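4. Collecting the sorting data

4.1 Table and task

Okay, so this is the part of the project I like best, and also the part that ate most of our June. The task sounds almost silly: take things from one basket, pass them over the tray, and put them in the other basket or leave them on the tray, depending on the instruction the robot gets. We call the two-arm setup Memitley (Ilham Tarigan picked the name and it stuck). A person drives both arms while we log the joint positions and the camera views, and one run from start to finish counts as one demonstration.

We ended up keeping 607 demonstrations out of 841. Most of the ones we threw out had a long pause in them, usually the operator stopping to think about which arm to use. Figure 3 gives the head view (a) and a wrist view (b) that go into the policy.
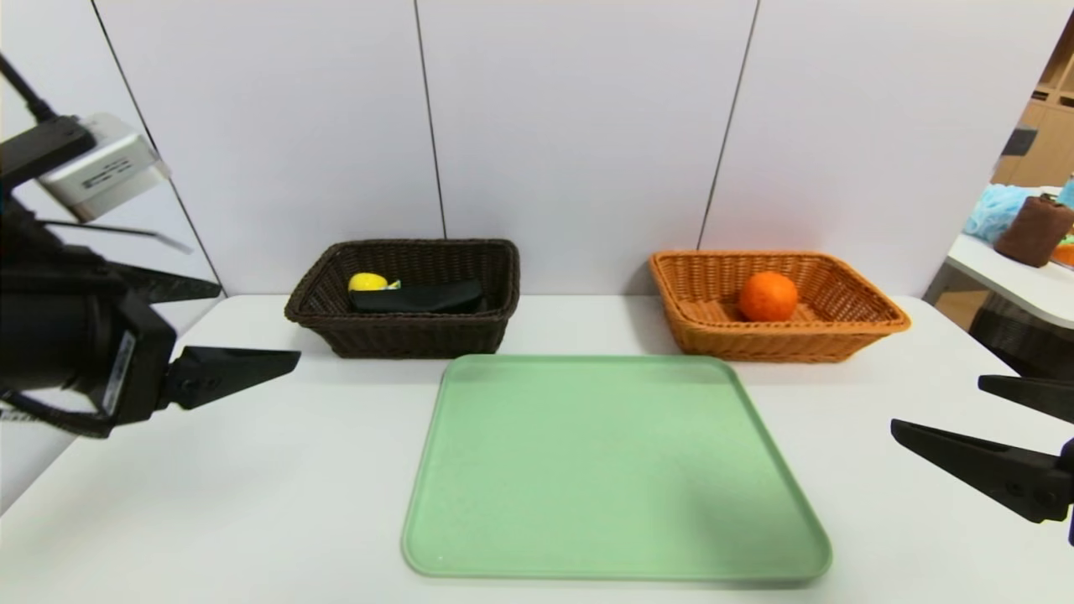
Filipa Caldeira objected that tossing every run with a pause would teach the policy to rush, and that we should at least train once on the full set before believing our own filter. Fair point! So we did. The policy trained on everything hesitated over the tray a lot more and finished fewer trials, so the filter stayed in. I still think she's partly right, though, and Section 6 comes back to it.

4.2 What each camera is good for

The head camera takes in both baskets and the tray together, so we lean on it for picking the target: is the orange in the lighter basket or not, that kind of question. It's much less help in the last bit of a grasp, when an arm can block the very thing it's reaching for. That's where the wrist views come in. Both fingers stay in sight, and so does whatever part of the table they're over, so the policy can line things up relative to its own fingertips (in b, that's bare tabletop with the green tray off to the left).

I'd expected we could drop the head view once the arm got close. Nope. Without it, the policy would drift toward the wrong basket partway through a reach, and it rarely recovered.

Figure 3. (a) Head view with both arms at the sides of the table. (b) Wrist view, fingers over the tabletop.
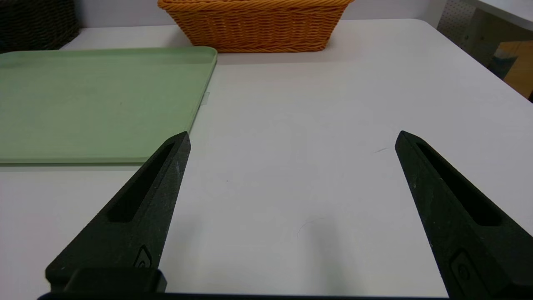 4.3 Training and trial counts

We trained one policy per camera setup and gave each of them 55 trials, with the baskets nudged to a new spot every 16 trials. Ratih Ngui reset the table between trials and didn't know which policy was running. A trial counted as a success only if the right object ended up in the right place and stayed there after the gripper let go. Drops on the tabletop were failures, even when the arm picked the thing up again.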